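Products Fixtures Service Planning Guides Contact

Catalog > Disassembly Cells > Sirkasden Bench Cell

We use cookies to remember your cart. Accept / Manage

Sirkasden Bench Cell: What to Budget For

Everyone budgets for the arm. The arm is the easy line, and it comes with a brochure. What eats the rest of the money is everything that keeps a desktop tower from sliding off while the arm reaches into it: holders, a slatted table, a parts fixture with a place for each thing you take out.
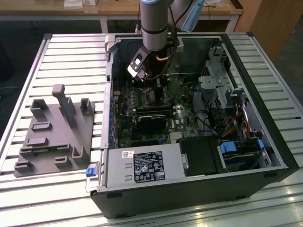

Allow 14 weeks for fixtures if you work on more than one case model, and you will, whatever purchasing told you. Each fixture set is $492. The table is rated for 1000 pounds, a figure you will never test unless someone parks a pallet on it.

Processor work costs extra. The socket lever calls for narrow fingers and a wrist camera, and both are sold separately, as is tradition. Plan on around 8 days of setup by your own people, who already have jobs.

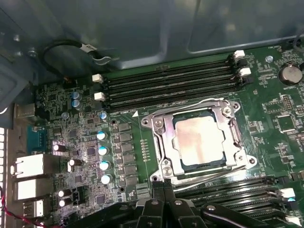 Narrow fingers at the CPU socket, seen from the wrist.

Spare fingers ship from Stinholm. Order two pairs. The first pair is for learning.

For a quote, write to Mirjam Kälin in sales and list your case models. For a quote that survives contact with your finance office, copy Kristýna Kollár in planning.

Prices valid as of 12 May 2023.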